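Teleoperated demonstration

Teleoperated demonstration is a way of gathering examples for a robot that is meant to learn a task by imitation. A person guides the robot through the task from a distance, using hand-held controls or a second set of arms, while a computer keeps a record of how every joint moved and what every camera saw. Each complete run is called a demonstration or, in many workshops, an episode. A learning program is later given a large pile of these episodes and tries to work out, for any view of the table it might be shown, what the person would have done next.

The method is closely related to kinesthetic teaching, in which the teacher takes hold of the robot and moves it by hand. The main practical difference is that in teleoperation the teacher's own hands and sleeves stay out of the camera views, so that what the program studies during practice looks a good deal like what it will see later on, when it has to manage alone.

Equipment

Many tabletop stations use a pair of small arms, each ending in a two-jawed gripper, fixed to a shared rail along one side of the work surface. The operator usually holds a matching pair of lighter arms, known as leaders, and the working arms, known as followers, copy their motion as closely as the motors allow. Some groups prefer game controllers or tracked gloves, and there is a long and rather friendly argument about which of these gives the smoothest recordings.

Cameras are placed in two sorts of positions. A fixed camera looks over the whole table, and smaller ones ride on the grippers, where they can see the last inch or so before contact – often the inch that matters most. The walls around the table may be left plain or covered with printed cloth or paper. Changing the pattern from time to time is a simple way of teaching the program that the wall has nothing to do with the job.

Choice of task

Early collections leaned heavily on blocks and cups, which are easy to grip and easy to put back. Later ones moved toward household jobs with soft, thin or awkward objects: folding cloth, closing bags, and arranging flowers. Flower arranging has become a favorite in smaller workshops, partly for its charm and partly because it brings several difficulties together. A stem is narrow and can roll, a vase may be clear and therefore hard for a camera to make out, and a bouquet changes shape a little each time something is added to it. Artificial flowers are the usual choice, as they stand up to being picked up and dropped all day long.

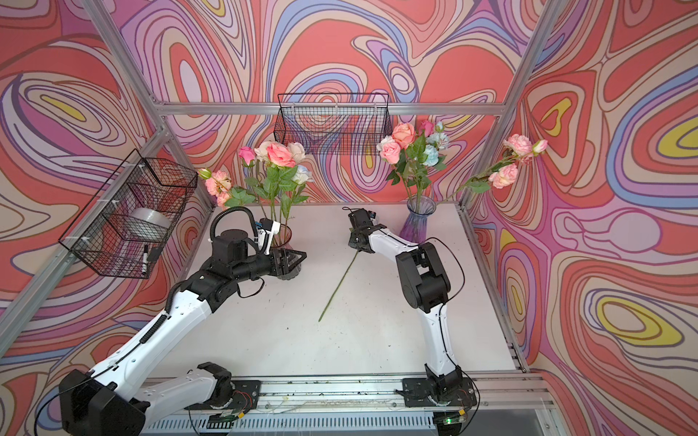
Two-arm station with artificial bouquets in glass vases and a single stem on the table, against patterned walls.

Using two arms allows one to steady a vase while the other handles a stem, much as a person would do at the kitchen counter. It also makes the operator's work harder, and newcomers tend to move one arm at a time until they have had some practice.

Recording an episode

A session begins with the objects set out in a starting position, which is varied a little from one episode to the next. The operator starts the recording, carries out the task at an even pace, and stops when it is done or has plainly failed. The table is then reset by hand. Resetting is slow, and it is common for the person doing it to spend as much of the day on it as the operator spends on the task itself.

Failed episodes are treated differently from one place to another. Some groups throw them out. Others keep those in which the operator made a mistake and then recovered, on the grounds that a program which has only ever seen perfect runs has no idea what to do after a fumble.

The Trelldale collection

A modest but well-liked example is the flower collection made at the Trelldale workshop, which was finished on June 12, 2022. It was planned by Raili Ikonen and Weidong Liang and holds 700 episodes recorded by six operators, with sessions lasting up to 2 hours. Nipon Paisan wrote the labeling guide, in which each episode is divided into reaching, gripping, lifting, placing and letting go. The guide was later taken up, with small changes, by the Nenumar group for its work on kitchen tools.

Limits

Demonstrations take a great deal of human time, and they carry the habits of the people who gave them. If every operator reaches from the left, the program will probably do the same, even when the right would be easier. Differences between operators can cause trouble too, since two sensible ways of doing a thing may blend into one that is not sensible at all. Changes in lighting, a shifted camera or a new kind of vase can also upset a program that seemed quite dependable the week before.

See also: Imitation learning; Kinesthetic teaching; Leader and follower arms; Robot gripper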